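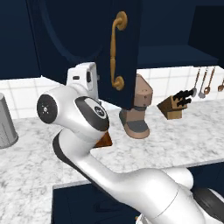 Countertop and kitchen check, Staltley rental unit

Date: 2020-05-02
Checked by: Aksel Fogh
Copy to: Vega Villanueva

1. Countertop surface
OK. Stone wiped down with plain water. One dull ring near the stove, size of a mug. Do not use vinegar on it. The last tenant did, and it will need polishing.

2. Seams and caulk
Needs work. Caulk behind the sink has pulled away for the width of a hand. Scrape out and redo before the new lease starts.

3. Overhang at the breakfast side
OK. No movement when leaned on. Brackets tight.

4. Sink and drain
OK. Filled to the overflow and let go, no drips underneath. Strainer basket missing, please order one.

5. Outlets
Left outlet trips on test and resets. Right outlet does not trip. Electrician called. Keep tape over it until he has been.

6. Range hood
Filter greasy, soaked and put back. Fan works on low and high. Bulb out.

7. Cabinets and drawers
Second drawer from the top sticks. Rubbed the runner with candle wax, a little better. Hinge screw missing on the corner door.

8. Fire extinguisher
Needle in the green. Tag is out of date. Vega has the number for Drokoreck, who did the other units.

9. Smoke alarm
Sounds on test. New battery put in.

10. Hot water
Ran the kitchen tap until it stopped getting warmer. Read 450 on the meter before and wrote it in the book.

Costs so far: 90 dollars for caulk, bulb and battery. Polishing quote from Rulemach is 195, not yet agreed.

Recheck items 2, 5 and 8 before keys are handed over. The rest can wait until October.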